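3. Setup and task

3.1 The task as set

The student strand of the Bisitz challenge asks each team to take a spoken or typed instruction ("pick up the red star"), find the right block among several on a board, and lift it clear without knocking any of the others. Teams get the block files, print their own, and may use any arm they can get hold of. No limit on cameras. No limit on training data either, which turned out to matter more than we expected (Section 5).

Our team was six second-years from Bivilcombe, meeting two evenings a week during term. None of us had used an arm before. One had done some vision work on a summer placement, the rest had the first-year programming course and not much else. We say this because most of the papers we read beforehand came from groups with years of practice and the gap between what they describe and what we could get working in a fortnight was large.

3.2 Blocks and board

Blocks are colour and shape pairs. Four colours in our set: red, blue, green, yellow. Shapes include cube, heart, star, cylinder, triangular prism and pentagonal prism. Not every pair is used. Repeats across colour are deliberate, so that "the star" on its own is not enough and the system has to use both words. Same the other way round, "the blue one" should be ambiguous whenever two blues are out.

We printed at a coarse layer height to save time. Surface is ridged. Fine for the camera, less fine for suction, see 3.4.

The board is maple, lent to us by the Bramwell workshop. First trials were done straight on the table and the detector kept reporting the holes in the table top as small dark cylinders, so the board went down and stayed down. It brought its own trouble. Yellow against pale wood is the weakest contrast we have and the grain confuses the edge step in places, mostly where the figure is strongest. Considered painting it white. Workshop said no, reasonably enough.

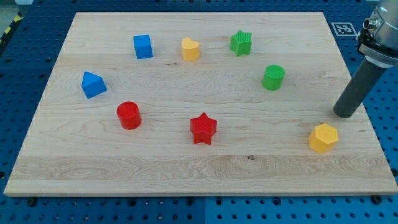 3.3 Layout procedure

Before each trial one person lays the blocks out by hand from a printed sheet. Sheets were generated by script with a minimum gap between blocks, so nothing touches at the start. Rotation is random and some shapes may be stood up on edge. We did consider tight layouts, blocks touching or leaning, and dropped the idea for this round as the single suction tip gives very little room for error and we would have been measuring luck.

The person laying out does not choose the instruction. That comes from a second script, run after the board is set. In the first week we did both together and found people were picking easy targets without meaning to (lots of green, hardly any yellow). All trials from that week are left out of the results.

Where an instruction was ambiguous by design, e.g. "the cylinder" with two on the board, the correct response is to ask. Anything else is scored as a fail, even if the arm lifts one of them cleanly.

3.4 Arm and tool

The arm is a six-axis collaborative model on long loan from Arholm, bolted to the perforated table. We ran it at reduced speed throughout. The tool is a single suction cup on a straight tube, coming in at whatever angle the planner gives. Near the edge of the board this can be quite slanted, and we did not constrain it until late on.

Two things about suction on printed parts. First, the ridges leak. A cup that held a smooth offcut all evening would lose a printed block in a second or two. We tried light sanding (helped, but changed how the tops look to the camera, so all the training images would have to be taken agian) and in the end swapped to a softer cup with a deeper lip. Second, the heart. Stood up with its lobes at the top there is no flat face pointing upward at all, and the planner has to come in at the side. Roof side of the prism has the same problem, milder. Both are kept in the results and reported seperately.

3.5 Calibration

A printed marker is fixed at the side of the table beyond the board. The camera pose is worked out from it at the start of each session and checked at the end. If the two disagree by more than our threshold the session is thrown away. This happened twice, both times after somebody leaned on the camera post. We then moved the post. Should have been done first.

Hand to camera calibration was done once per week with the usual checkerboard routine and is not discussed further.

3.6 Images and labels

We collected 2,470 images over the term. Of these 1,851 were kept for training and testing after removing blurred shots, hands in view, and anything taken with the wrong exposure. The biggest loss was one evening when auto exposure had been left on and every yellow block came out nearly the colour of the board.

Labels were drawn by team members using a free tool, one pass each, then swapped and checked by another member. Disagreements were mostly over colour under the warm lamps, not over shape. We replaced the lamps. A further 377 of the kept images, all taken under the old lamps, were relabelled afterwards and these are marked in the released set so that others can leave them out if they want.

3.7 Trials

The main test was 100 trials, run over four evenings with the software frozen. Freeze date was Oct 17, 2020. No retraining and no changing of thresholds after that, though one cable was replaced midway and we restarted the planner more often than we would like to admit. A restart during a trial counts as a fail for that trial.

Each trial is scored in three parts. Right block chosen, yes or no. Block lifted and held for five seconds, yes or no. Other blocks undisturbed, yes or no, judged by comparing before and after images. A trial passes only if all three are yes. We report the parts on their own as well, as lumping them together hid nearly everything of interest in our early runs: picking the right block was largely solved by mid-term and almost all the remaining trouble was in the lift.

3.8 Limits of the setup

Same board every time, same room. We can't say how the detector would do on another surface and the one time we tried a grey mat, informally, it did badly. Blocks are all from one printer and one batch of each filament. The layout sheets favour the middle of the board a little, a fault in the script we found in December, too late to rerun. Reaching the outer edge is therefore tested less than it should be, and it is where the slanted approach is worst.

Also the instructions are short and all written by us. A team of six ends up talking about blocks in the same way fairly quickly. Somebody from outside might say "the pointy one" and the system has no idea what to do with that.

4. Results

4.1 Choice of block

Choice is taken first as it does not depend on the arm. Errors by colour and shape are in Table 2. The pentagonal prism seen from above was the most often mistaken shape, usually taken for a cylinder.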